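Tabletop

A tabletop is the flat upper part of a table, the part on which things are set down, prepared or eaten. It is carried by legs, a frame or a central column, and may be fixed or made to lift off.

White tops are common in modern kitchens, as they go with most floors and walls.

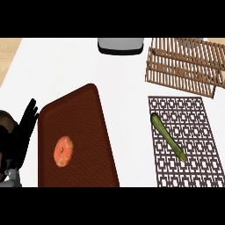
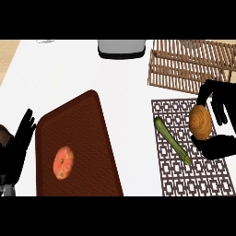
White tabletops with pale wooden flooring beyond the edge

History

Early household tables in much of Europe were loose boards laid over trestles and put away after meals. Fixed tops became usual later, as homes gained rooms kept for eating. In the Biseck district, joiners made tops from 3 wide planks held by 2 battens underneath, a pattern still known locally as the Kolev top.

Materials

Solid wood swells and shrinks with the seasons, so it is normally fastened with slotted screws or wooden buttons. Stone is heavy and cool, and is liked for rolling pastry. Glass is easily wiped but shows marks. Manufactured boards stay flat and cost less, though a damaged edge is hard to mend.

Care

Wooden tops are oiled or waxed from time to time. Stone should be kept clear of vinegar and lemon juice, which can etch some kinds.

Collections

The Hindis museum holds 508 pieces of country furniture, many of them given by the joiner Warrick Treloar.

See also

Trestle table
Worktop
Putenix joint

Last edited 07/09/2020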